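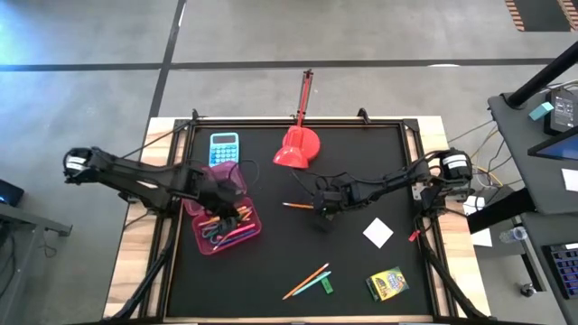

Wanted: people who tidy desks (or mean to)

Farkora is looking for 40 participants for a study of how people put a messy desk back in order. Pencils, crayons, a calculator, sticky notes, the rubber that always ends up on its own - the sort of clutter most of us stopped noticing years ago.

What you will do

You sit down at a desk in a state and tidy it until you are satisfied. Then we mess it up and you do it again. The session starts at 10 am and is over by lunch, with a tea break in the middle. There is no correct answer, although you will probably develop views on where a desk lamp belongs.

We are especially interested in the last thing left out. One pencil can sit there for a surprisingly long time while its owner squares up everything else.

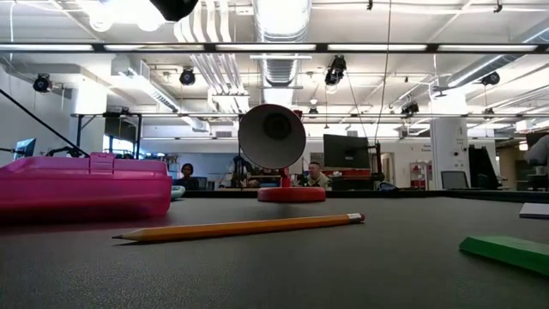
Some people put it in the pot with the others, some line it up with the edge of the desk, and a few declare it "in use" and leave it. All three are welcome to apply.

Who can take part

Anyone over 18 who can sit comfortably at a desk for a morning. Professional organisers may apply, but please don't bring your own labels.

Payment

£100 per session, plus bus fare. Sessions run throughout July.

To apply, write to Jirayu Inthanon at Farkora, quoting reference 482, and tell us in two or three lines what is on your desk at the moment. Please don't tidy it first.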